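Against the Hutch

by Analyn Layug
October 2021

I have now worked under an exposed ceiling in four different offices, and at every one of them somebody has told me it makes the place feel bigger. I would like to know bigger than what. I never saw any of these rooms with a ceiling in it. Neither, I suspect, did the people telling me.

The office design firm Vollenora put out a planning booklet last January that our landlord was kind enough to leave in the lobby. I read it over two lunches. It says that showing the structure of a building "invites honesty between teams." There is a photo of a steel beam next to this claim. I looked at it for a while and did not feel invited.

What an open ceiling does, in my experience, is let sound go up and come back down somewhere else. At my old job I could follow Gaetano Tedesco's phone calls from the far side of the floor better than the person who sat beside him could. The metal decking was painted white, very smart, and it threw his voice at me all day long. Management's answer was to buy felt panels at $400 apiece and hang them up there, in the space where a ceiling would have gone. A drop ceiling is ugly and it sags and it gets brown rings on it. I'm aware. I also remember being able to think under one.

Then the lights. If you take the ceiling away you still need light, so you get tubes. Long ones, short ones, one going off at a different angle. There's a belief that more tubes means a better place to work, and I have never met anyone who sits under them who holds it. Milagros Dagdag, who had the desk next to mine for three years, wore a baseball cap indoors from the day we moved in, and she does not like baseball.

But the ceiling is at least over your head and you can mostly ignore it. My real quarrel is with the furniture, and in particular with the hutch.

You know the hutch. It's the tall set of shelves that stands on the back of a desk, facing you, with a row of compartments up top and a couple of cubbies underneath. Sometimes the back panels are in a cheerful color so you'll know it was a choice. Ours at the old place were the Listow model, and the catalog promised that the hutch would "free the work surface." Free it from what? The hutch is standing on it. You lose the back foot or so of your desk so that a shelf can hold the things that would have been on the back foot or so of your desk.

I'd forgive that if people used the shelves. I don't believe they do, or at least I don't believe they use them for anything they need. Look at any hutch in any office and here is what you tend to find. One flat thing lying down in a compartment built for things standing up. Cables on the very top, pushed to the back, in a knot. A box, shut, in a cubby. And then the desk itself, the surface that was supposed to be freed, has the boxes that somebody really did want to get at, because when you put a box down you put it down at hand height. Nobody reaches up to put a box away when there's a desk in the way at the level of their elbows.

And when the desk gets busy, the next box goes on the floor. I have seen a row of five empty compartments with a carton sitting on the tile underneath them. You can blame the person. The furniture people do; Man-sik Ban, who sold us the Listows and was pleasant about it, told me that storage only works with "a culture of storage." I think a shelf that needs a culture is a bad shelf. The coat hook by the door at my sister's house has no culture and there are nine coats on it.

The defense I hear most is that a hutch gives you privacy in an open office. It gives the person behind it privacy from you, if there is a person behind it. Everyone to the side can see you fine. It also gives you something to stare at eighteen inches from your nose, in my case a dark red panel, from nine until whenever.

What would I have in its place? A plain desk. A low cabinet on wheels with a door that closes. One deep shared shelf on a wall, at hip height, for boxes, because offices are full of boxes and always have been and every floor plan I've ever been shown pretends otherwise. Zulkifli Teoh, who runs the print shop downstairs from me now, works 40 hours a week off two old kitchen tables and a bookcase, and he can find his stapler. I'm not saying it's pretty. The bookcase leans.

I do accept that some people like their hutches. A reader of my last column wrote to say hers holds a fern and a radio and that I should mind my own business. Fair enough. I'd point out that a windowsill will also hold a fern and a radio, and that she has one, because she mentioned it in the same letter.

Still, I would ask anyone about to order a floor full of these to spend one morning walking past the ones already out there and look at what's on the shelves, then at what's on the desk, then at the floor. And to look up too, while they're at it.

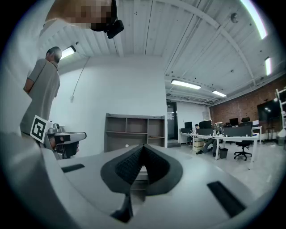
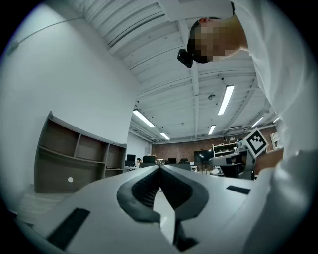
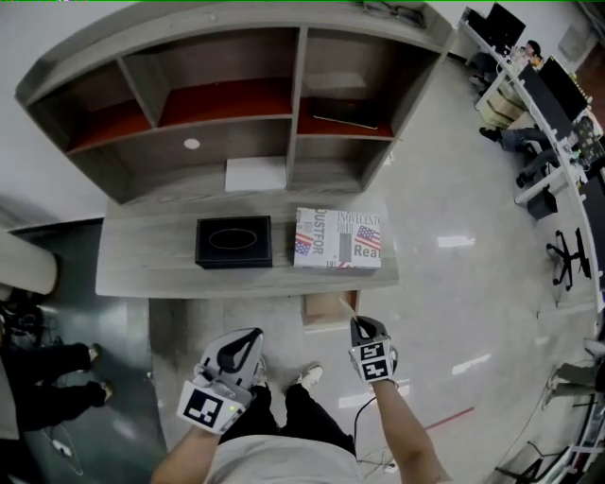
White decking, beams and tube lights in the first two; in the third, a gray hutch desk with red-orange panels.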